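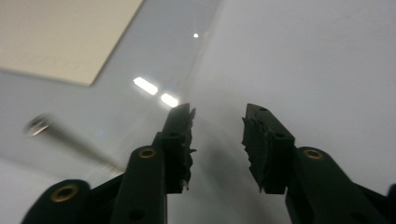
What does the Denmont kitchen pack-up service include? Two packers for one morning, all boxes and paper, labels on every box, and a shelf-by-shelf list left with the household.

GURENSTEAD, Mar 27, 2018 — Denmont Moving & Storage is opening bookings for a flat-price kitchen pack-up, $80 for a standard kitchen, starting with homes in Gurenstead and out as far as the Kolevska Road exit. Kitchen only. No truck needed, no full move needed.

The service grew out of a trial last June. Denmont packed kitchens for 70 households in the Edet Street apartments while the building had its pipes replaced. Tenants had short notice and most had packed the bedrooms first, which left the kitchen for the last night. Plates in laundry bags, spice jars in a shoebox, that kind of thing.

"People kept asking could we come back and just do the kitchen when they moved for real," said Titilayo Adeleke, owner of Denmont. "So we priced it. One price, and you know it before we knock."

**What's covered**

- Cabinets, drawers and open shelves up to standard ceiling height
- Dishes, glasses, pots, pans, bakeware, utensils
- Dry food, if sealed. Open bags get clipped and put in a bin
- Small countertop appliances, wiped and wrapped with their cords taped on
- One "first night" box per home, packed last and marked in red

**Not covered**

- Refrigerator and freezer contents
- Cleaning products, lamp oil, anything under pressure
- Large appliances. No disconnecting stoves, sorry
- Knives left loose in a drawer — please put them out on a towel so the packers see them

Denmont has brought in 3,000 new boxes for the spring, mostly the small size. Small is what works for kitchens. A big box full of dinner plates is a box that stays on the floor. Plates go in on edge with paper between, bowls nested in threes, glasses up top. Lids travel with their pots.

Lilla Simon ran the packing crew at Edet Street and will train the new hires. Her system is a strip of colored tape for each wall of the kitchen, plus a number for the shelf. Boxes get opened in the same order at the new place. Crews used it all through the trial and it stays, with one change: the tape now goes on two sides of the box and not on the lid, where it can't be read once they're stacked.

"The junk drawer is what eats the clock," Simon said. "Batteries, takeout menus, one birthday candle. We put the whole drawer in a bag, tie it, label it, done. You can sort it in your own time."

The sorting question came up a lot. Customers can add a tidy-up hour before packing starts, in which a packer empties each cabinet onto the table and the customer picks keep, give or toss. Give items go to the Gurenstead Community Pantry shelf if they're unopened food, or to the household swap on Kolevska Road if they're dishes and pans. Denmont drops them off the same day. Chipped stuff is not accepted at the swap, so that gets thrown out or stays with you, your choice.

Ayodele Obi, a tenant who had her kitchen packed in the trial, said the list was the part she used most. "I found the can opener the first night. Last time I moved I bought a new one and then found the old one in July or somthing."

**Booking**

Bookings by phone or at the Denmont front counter. Mornings only for now, 8 a.m. start, most kitchens finished by noon. A larger kitchen or a seperate pantry gets a quote after a short visit, free. Please have the sink empty and the dishwasher run and unloaded before the crew gets there. Wet dishes can't be wrapped.

Cancel by noon the day before for a full refund. Later than that, the fee can be moved to another date one time.

Boxes may be kept or returned flat to the counter within a month. Returned boxes in good shape get checked by Aminu Isah in the warehouse and go back out on local jobs. Paper too if it's clean.

An unpacking service is planned but has no date or price yet. Same crews, same tape, the other way around. Anyone who books a pack-up can put their name on the list for it.

Denmont is also hiring packers. Part-time, mornings, training paid. Must be able to lift a full dish box and be ok on a step stool. Ask for Lilla at the counter.

**About Denmont Moving & Storage**

Denmont is a family-owned moving and storage company in Gurenstead. Local moves, short-term storage, box sales, and now kitchens.

**Press contact**

Pylyp Pylypenko, Denmont Moving & Storage, front office. Interviews with the owner or the packing crew can be set up on weekday afternoons. Reporters who want to watch a pack-up should call ahead — the customer has to agree first.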